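Chapter 7
Chores and Machines: How Far Have We Come?

After reading this chapter you should be able to:
explain why picking up mixed objects is harder for a machine than repeating a fixed motion
tell the difference between a task, a chore and a job
read a success rate and say what it leaves out
judge a claim that a machine "can do" a piece of household or shop-floor work

Key terms: bin picking, cycle time, grasp, structured setting, unstructured setting, intervention

7.1 The toy bin at Ferstead

Corina Toma runs the returns room at Ferstead, a company that rents out toys and kitchen goods to day-care centers. Crates come back mixed. A crate may hold cups, bottles, plastic tools and parts of toys that belong to three different sets. Someone has to take each item out, look at it, and put it in the right place. A trained worker empties a crate of 55 items without thinking much about any of them.

In March, Toma asked two suppliers whether a machine could take over the first step, which is only to lift one item at a time out of the crate and set it on a belt. She did not ask for sorting, washing or repair. The first supplier, Javitz, said yes. The second, Plodach, said it depended on the items and asked for a box of them to try.

Ilir Dumitrescu, the engineer at Plodach who took the job, set up a trial of 2951 picks over several shifts. Each pick was marked as a success, a drop, a double (two items lifted together) or a miss. He also kept a fifth column, which Toma had not asked for. It recorded every time a person had to reach in and move something before the arm could go on. This is called an intervention, and we will come back to it in Section 7.4, because it turned out to matter more to Toma than the other four columns.

7.2 Why a full bin is hard

Industrial arms have been strong, fast and exact for decades. An arm that welds the same seam on the same part 2000 times a day is working in a structured setting: the part is always where the program expects it. Most of the cost of such a system goes into keeping it that way, with fixtures, clamps and guards.

A bin of mixed goods is closer to an unstructured setting. The bin itself can be bolted down, but what lies inside changes with every pick. Three kinds of difficulty come up again and again.

Seeing. Clear and half-clear plastic lets light through and gives poor depth readings. Shiny metal throws back bright spots that can be mistaken for edges.

Reaching. An item against a wall may be easy to see and still out of reach, since the gripper has its own width and needs room to open. Sloping walls help a little - things slide toward the middle - but corners remain a problem.

Holding. A cup can be taken by the rim, a bottle by the neck or the body, a flat part by its edge or through a hole. Each choice is a different grasp. A person changes grasp halfway through a motion and hardly notices. A two-finger gripper has to choose before it closes.

Homes are worse on all three counts. A kitchen drawer has no fixed layout, and the people who live there do not want one imposed on them. For this reason, most of the progress described in this book appears on the shop floor first.

7.3 Task, chore, job

We will use three words with care. A task is one action with a clear end, such as lifting a cup. A chore is a string of tasks with decisions between them, such as emptying a crate. A job includes chores, and also noticing what needs doing, dealing with other people and answering for mistakes.

Many public claims about robots show a task and let the reader assume the chore. When Toma's manager, Cornel Roman, first saw a demonstration he planned to move two people out of the returns room by summer. He had watched an arm lift 200 items in a row, every one of them placed in the bin by hand beforehand, well apart from the others.

Before you go on, look at Figure 7.1 and decide which item you would pick first. Write down how you would hold it, and which item you would leave until last. 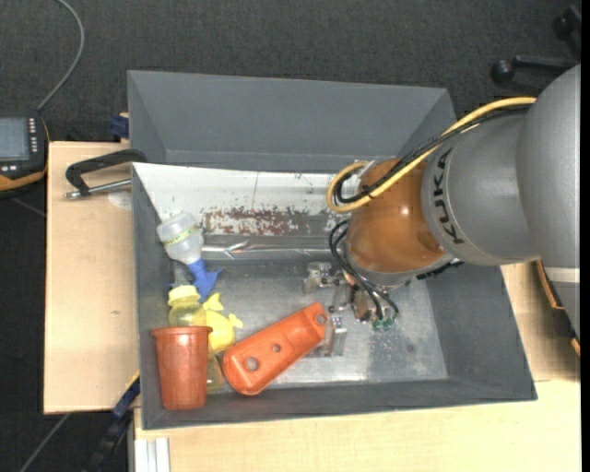
Figure 7.1 A robot arm working over a bin of mixed plastic items.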